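工作笔记 16/06/2022
题目：收桌子、扔垃圾，机器现在到底能干到哪一步

上午先把Flosia的新权重灌进Tulholm那台双臂，跑工作台上的老三样：抓空罐、抓纸团、抓塑料瓶。全过！抓纸团那一下尤其漂亮，两根指头合到一半停了一下，偏了一点角度再合，像人一样先试探。我在旁边喊出了声，Liette Fortin从隔壁探头进来问是不是又撞坏了什么。

老三样过了当然高兴，不过工作台是灰的，灯是我们自己装的，罐子摆在哪儿也是我们自己定的。所以下午换成看居家清理的素材，把每个动作往Tulholm身上套，一条一条想：换它来，行不行。手持夹爪的好处就在这里，人手的判断和两指的限制都在一起，人拿着两指都费劲的东西，机械臂多半也费劲；人拿着两指很轻松的，机械臂还不一定轻松。

先说杯子。夹住杯子移到桶口上方，这个动作我觉得今天就可以交给机器。杯身有弧度，指垫软，力控给小一点就不会捏扁。麻烦的是还躺在桌上的那只纸杯，侧倒着，旁边又挨着一个歪着的透明塑料盒。要拿杯子，得先决定从哪边下指，下错一边就把塑料盒推走了。透明的东西深度图上常常是个洞，Flosia看到洞就当没有东西，直直地往里走。上星期在工作台上它就这么干过，把一个透明盖子推到了地上。

再说纸盒。印着深蓝色牡丹的那个，“栀晓绿”三个字很大，平平地躺在桌布上。平躺的盒子对两指夹爪是老问题：宽度够不够张开，张不开就要从窄边下手，窄边又贴着桌面。桌布还是布，指尖往下一压，布先动，盒子跟着动。我们的仿真里桌面从来是硬的，回头要跟Chinyere Nwosu商量，在Festileo里加一层会起皱的布。

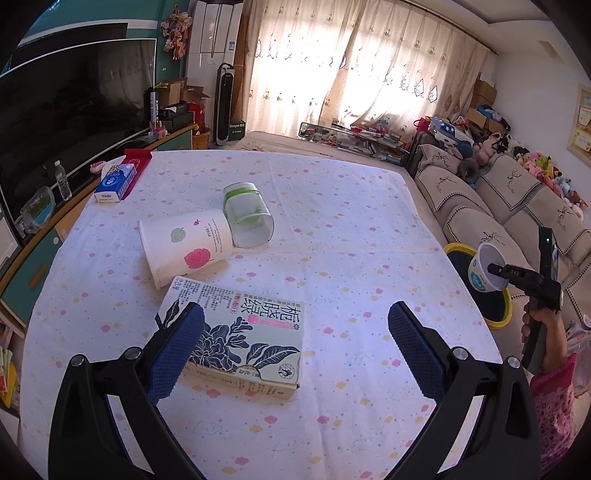 布、花纹和分割

桌布上的小花小星星是粉的黄的紫的，颜色都淡，我本来以为会把分割搞乱。下午拿Flosia的视觉头单独跑，结果比预想的好得多，花纹几乎没被当成物体。真正难的是纸盒自己，盒面上的图案太满，牡丹的叶子被切成好几块，模型一会儿觉得是一个盒子，一会儿觉得是盒子上面还有东西。把输入分辨率提高一档以后好一些，速度掉了，闭环从顺滑变成一顿一顿的。

Brittany Charbonneau的意见是别在单帧上死磕，让手腕上的相机在靠近的过程里多看几眼，盒子会跟着自己一起变大，叶子不会单独变大。这个想法我很喜欢！明天就试，代码里本来就有滑动窗口，现在窗口长度是2，改成5看看。

另外记一件小事：屋里有背光。窗帘很薄，整面都是亮的，前面的东西容易发暗。工作台那边从来没有这种情况，曝光一直锁死。建议以后居家的任务一律放开自动曝光，训练的时候也把亮度扰动开大。

什么算垃圾

这一节我想多写几句，因为下午大家吵得最热闹的就是这个。

抓取这一侧，我比去年十月乐观太多了。当时连一个空瓶子都要给它画好抓取点，现在给一句话，它自己找。可是“把垃圾扔了”这句话里，最难的词是垃圾。桌上有一小盒纸巾，Vinda的，人一看就知道还要用。空纸杯呢，多半要扔。空不空怎么看？夹起来掂一下？我们的腕部力传感器分辨得出空杯和半杯，这个我有把握，Petrenko那版驱动的零漂已经压下去了。纸盒就难说，拆没拆过，里面还有没有东西，外面看不出来，掂一下可以猜，猜错了就是把人家的东西扔了。

我的做法是分三档：确定扔、确定不扔、拿起来问一声。第三档听着笨，可是家里请人打扫，头一天也会问这个还要不要。机器问上两三回，把答案记住，以后少问，我觉得完全可以接受，甚至有点可爱。Liette说她绝对不接受，一张桌子问三次，她自己都收完了。行，那就把问的次数当成一个指标，下回的表格里加一列。

放进桶里

很多论文到抓起来就结束了，放这一步被当成送分题。我以前也这么想，这星期连着看素材，看法变了。圆桶口不大，两指夹着东西，手指本身也要占地方。要是桶里已经有纸盒立在那里，新放进去的东西可能搭在纸盒上，松手以后歪出来。水果外面那种白色的泡沫网套更有意思，轻，软，有弹性，容易挂在指垫的纹路上，手指张开了它未必肯下去。人拿夹爪会下意识抖一抖，Tulholm不会抖，除非我们教它。

教！抖一下有什么难的，张开以后手腕来回小幅转一次，再看指间还有没有东西。我下班前写了个很粗的版本，在工作台上用一截海绵试了4次，4次都掉下去了。海绵和网套是两回事，我知道，可还是高兴。

桶的高度也要记。桶可以在地上，也可以垫在凳子上，高度一换，手臂最后一段的姿态就全换了。现在的策略是把桶口高度写死在配置文件里的，丢人，要改。桶口那圈黄边倒是帮大忙，里面黑，外圈黄，检测椭圆一次就中，高度可以直接从椭圆和内参反推。换成全黑的桶会怎么样，没试。

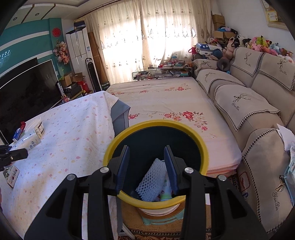 Sunee Panyasiri：写得很来劲，我泼半盆水。你把抓、认、放拆开看，每一段都说能行，连起来呢？工作台上的单步成功率乘几次就不好看了。我更关心它失败以后知不知道自己失败了。网套挂在手指上，它会不会转身就去拿下一件？另外那块布，你说加到仿真里，我建议先拿一块真的布铺到工作台上，便宜，今天就能铺。

收到，布的事她说得对，工作台明早就铺，花的素的都铺一遍。失败检测我手上只有指间占用这一个信号，转身之前强制检查一次，先这样顶着。连起来的成功率我没有数，不瞎写。

Vernon Robichaud在走廊里听我讲完，问的是另一头：车间那边的清台能不能先用。他的意思是铣床旁边的料盒、手套、碎布，和茶几上的东西差不多一样乱，而且扔错了可以从桶里捡回来。我觉得这个路子好，车间桌面是硬的，光也稳，比家里容易一截。碎布也是软东西，抖手的动作正好用上。切屑要另外处理，指垫会被划。

数据这边，清理完还剩554段可用，软的薄的东西偏少，杯子偏多。模型杯子抓得那么好，跟这个大概有关系，别太得意。下一批多要一些网套、塑料袋、小包装袋，平躺的纸盒也要，最好有拆开的和没拆的。

明天要做的
工作台铺布，先跑老三样，再跑平躺纸盒。
滑动窗口改长，和Brittany一起看结果。
桶口高度从配置里拿掉，改成在线估计。
抖手动作换真的网套试，网套去食堂要。
问询次数加进表格，Liette负责当那个不耐烦的用户。
左臂三号关节回零时有响声，让Vernon听一下再决定拆不拆。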